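Cleaning and Storing Hairbrushes in Shared Washrooms

Guidance for residents and household staff
Prepared by Ingrid Dvorak, Skamia Residence Services
Revised July

This page sets out the procedure for cleaning personal hairbrushes and returning them to the cup provided at each place. It applies to all shared washrooms in the Skamia buildings. Residents who prefer to clean their own brushes are asked to follow the same steps.

Before you begin

Identify the type of brush. Paddle and oval brushes with a cushioned base must not be soaked, as water enters through the air hole and remains under the pad. Plastic brushes without a cushion may be placed in water. Brushes with wooden handles or natural bristles should be wiped with a damp cloth only.

You will need:
A wide-toothed comb or a cleaning rake
A bowl holding 300 ml of lukewarm water
Mild shampoo or unscented dish soap
A soft toothbrush kept for this purpose
Two clean towels

Do not use bleach, alcohol or hot water. Bathroom sprays are also excluded, including those kept on the supply cart.

Removing hair

Hold the brush by the handle with the bristles facing you. Insert the end of the comb at the base of the bristles, beginning with the row nearest the handle, and lift the hair gently toward the tip of the head. Work in short strokes. Where hair has wound tightly around the bristles, cut through it with small scissors and lift out the pieces. Place all hair in the covered bin – it must not be rinsed down the sink.

Washing

Stir a few drops of shampoo into the water. Dip the toothbrush, shake off the excess and scrub between the rows. Turn the brush so that the bristles face downward while you scrub; this keeps water away from the cushion. Clean the outer rim of the head, where lint collects, and then the handle. Wipe away the soap with a corner of damp towel and repeat until no suds remain.

Drying

Press the bristles lightly into a dry towel. Lay the brush on the second towel with the bristles down and leave it overnight at room temperature. Brushes should not be placed on radiators or dried with a hair dryer.

Returning the brush to its cup

Wash and dry the cup while the brush is drying. Set the cup on a flat, level surface with clear space on all sides.
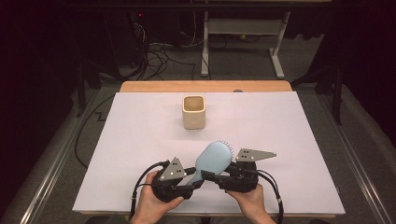

Lower the brush into the cup handle first, so that the head stands above the rim and the bristles are exposed to the air. If the cup tips, the brush is too heavy for it and should be stored flat in the drawer. Each cup is intended for one brush. Combs, hair ties and toothbrushes are to be kept separately.

Frequency

Loose hair should be removed once a week; Wednesday is the usual day in the main building. A full wash is carried out monthly, or sooner if styling products have built up on the bristles. A brush with missing bristles or a split cushion should be replaced.

Questions about this procedure may be addressed to Shufen Luo in Room 421. Replacement cups and cleaning rakes are available from the same office.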